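Ticket 157: Hang and fetch routine, Zardale two-arm kit on home trial
Product: Zardale two-arm kit with household task pack, supplied by Mastora
Raised by: Kazue Kudo, Sullham
Handled by: Norbert Urban, Mastora support
Priority: normal
Status: open, waiting for customer

Original report (Kazue Kudo)

We have had the kit on trial since June and are writing it up for our buyers' group, so I would like this settled before I give it a mark. The routine in question is the one for keys: pick up from the stool, hang on a hook, come back for the next. The right arm gets to the hook without trouble most of the time, but then it stays there. The fingers close on the hook plate, the run timer carries on, and after 108 seconds the controller gives up with "target not released". I have to clear it by hand and send both arms home.

I have tried the following:
Restarted the controller, then the whole kit. No change.
Ran the arm check from the service menu. Both arms pass.
Put the right arm's grip force back to the factory setting. No change.
Swapped the task pack for the older one on the same controller. The fault is still there but the message is different: "place step incomplete".

Reply (Norbert Urban)

Thank you, that is a clear report. Passing the arm check rules out the joints, and I would leave the grip force where it is for now. Please send views from the head camera, one with the arm at the hook and one facing the stool. I also need to know how the hooks are fixed to the board. The manual asks for screw-mounted hooks, but plenty of people use tape and it matters for this fault.

Reply (Kazue Kudo)

Taped. We didn't want holes in the board. The two views you asked for:

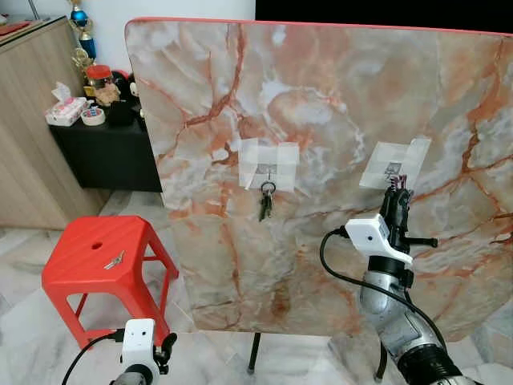
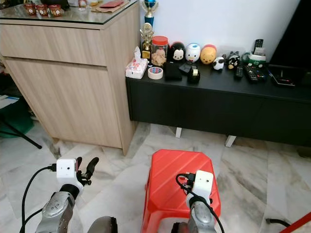 Attachments and diagnosis

Reply (Norbert Urban)

Thanks, both received.

In the board view the fingertips are right up against the hook plate on the right-hand patch, and the keys are hanging from the other hook. There is still a key on the stool. So the arm is at a free hook, and the approach is good enough that I wouldn't recalibrate yet.

My first suspicion is the surface. The place step looks for the outline of the hook, and a small grey plate on clear-ish tape over a veined marble pattern gives it very little to work with. If it loses the outline at close range it will hold position until the timer runs out. I have asked Stojan Janevski, who looks after the task packs, whether the outline setting can be changed on a trial licence.

The second thing is the tape itself. The right patch is sitting at a slight tilt. The routine allows for some tilt, though it assumes the plate won't shift when touched. If the tape gives even a little under the fingers, the contact reading will drift and the release step may never start.

The stool view doesn't worry me. The pick side isn't where your runs are stopping, so leave the stool as it is until we have the hook sorted out.

Steps to try, in this order:

1. Send both arms home and press on the right-hand plate with your thumb. If it moves at all, replace the tape and square the plate up.
2. Put a piece of plain matt card behind the plate, larger than the tape patch. Any flat dark colour will do.
3. In the service menu, set the place step to "slow contact" and leave the force alone.
4. Run the routine on the right hook only and save the log before clearing any fault.

Note from Stojan Janevski (internal, shared with customer)

The outline setting is locked on trial licences. I can unlock it from our side — it needs the controller online for 600 seconds with no routine running. Please don't change the task pack again in the meantime, as the older one writes its log in a different format and we can't compare the two.

Reply (Kazue Kudo)

Understood. The plate did move under my thumb, not by much. I have redone the tape and put card behind it. Two runs so far on slow contact: one finished properly, one stopped with the same "target not released" message. Logs for both are uploaded. I will leave the controller online this evening for the unlock.

For the review, I will have to say that the manual's line about screw-mounted hooks is easy to miss. It is in the appendix and the quick guide doesn't mention it.

Reply (Norbert Urban)

Fair point, and I have passed it to Hiyori Sakamoto for the next edition of the quick guide. In the failed run the contact reading is steady, so the new tape seems to be holding. That leaves the outline. Once Stojan has done the unlock, please repeat step 4 and add the log to this ticket.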